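Onis bedding set, queen: six months on

I bought the Onis printed quilt cover set in October to replace a flannelette set that had gone thin in the middle. It comes as a quilt cover, a fitted sheet and 2 pillowcases. The colour is sold as lavender, though it looks closer to blue in the morning.

The fabric is plain-weave cotton, listed at 200 thread count. That is on the low side and it feels a bit papery out of the packet. After a handful of washes it softened up. I wash at 60 when someone has been sick and at 40 otherwise, and the print hasn't faded that I can tell. There was no shrinkage worth mentioning, but I did lose a bit of depth off the fitted sheet. It still goes over our mattress, which has a topper on it. A thicker topper would be a problem.

The closure is the weak point. The cover does up with buttons spaced too far apart, and the corner of the quilt works its way out between them. I've added a couple of press studs. There are no ties inside the corners either, and at this price there should be. My old Meltard set had them and cost less.

Creasing is average. If it comes off the line and goes straight on the bed it looks fine. If it sits in the basket until Saturday it needs an iron, and I don't iron bedding.

Our bed is also where the washing gets folded, so the cover has a lot of clothes dumped on it. It doesn't pill and it hasn't picked up lint from the darker things, which the flannelette did constantly. It's slippery enough that a stack of folded T-shirts will slide if you sit down next to it. I've gone back to folding in small piles near the pillows. The zigzag print hides creases and the odd mark better than a plain colour would.

I'd buy it again on special, not at full price. Molluvholm does a similar one with a zip, in fewer colours, and if the buttons would annoy you I'd look at that first.
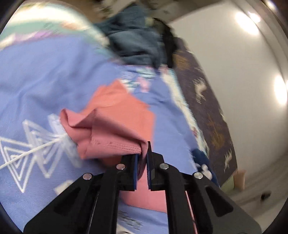 Moataz Alaoui: We had the same trouble with the buttons on ours. I ended up sewing loops of cotton tape inside the top corners and the quilt has stayed put. The pillowcases are a bit short for our pillows though, did you find that?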